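Two-arm folding cell: cable keeps tugging the right wrist, and grip drifts after half an hour. What do you check first?

Asked by Akinyi Kimaro

Hi all! I look after a small two-arm cell that folds paper (planes mostly, a sheet is a surprisingly good test of whether your grippers line up). Arms are on a beige table, wrist cameras on both, laptop off to the right.

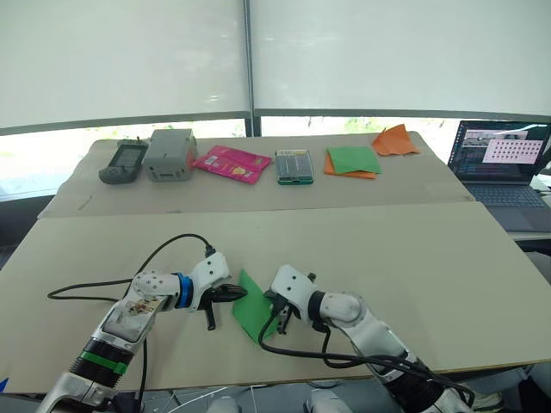
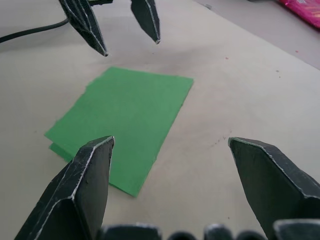
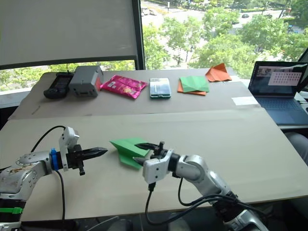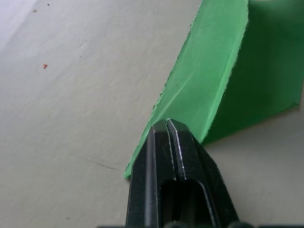 Top one is from the head camera with the sheet flat, second is a wrist view of both grippers open, then the plane with the right gripper on its rear edge, and last a close one at the foot of a fold.

Two problems. When the right arm reaches across, I think its cable pulls on the wrist, and the fold comes out crooked by a hair. Then after 30 minutes or so the fingers stop closing where they did at the start. I re-zero, it's fine, and off we go again. I've done that every day since September and I'm sick of it! Is it the cable, the fingers or the zero?

Answer from Ruairí Dolan (accepted)

I'd do the cable first, it's free. Power down, move the right arm by hand to its farthest reach and watch the cable the whole way. If it goes tight anywhere you've found your crooked fold. Give it a loose loop at the wrist and another at the elbow, and tie it to the link, never across a joint. Mine used to drag over the paper too and I blamed the camera for weeks.

Then the fingers. Your dark coating looks worn along the edges in the second picture. That's cosmetic up to a point, but put a straightedge on the tips and see if they still meet. While you're there, snug the finger screws. I found one of mine a half turn loose on a Saturday night and the "drift" was gone by Sunday.

If it still wanders after all that, log the closed position cold and again once it's warm. Mine read 1179 cold and 1645 warm, which was a slipping finger mount and had nothing to do with the zero.

Answer from Eoin Ó Briain

Agree on the cable. Also wipe the table, I had 18 bad folds in a row from grit under the sheet. We use Butex wipes but a damp rag does it.

Answer from Tadhg Ó Conaill

just re-zero it more often, takes a minute

Comment from Akinyi Kimaro

Tadhg, that's what I've been doing :) Ruairí, it did go tight, right near full reach. I've added the loop and I'm doing the screws tonight. Do you use threadlocker on those or leave them dry?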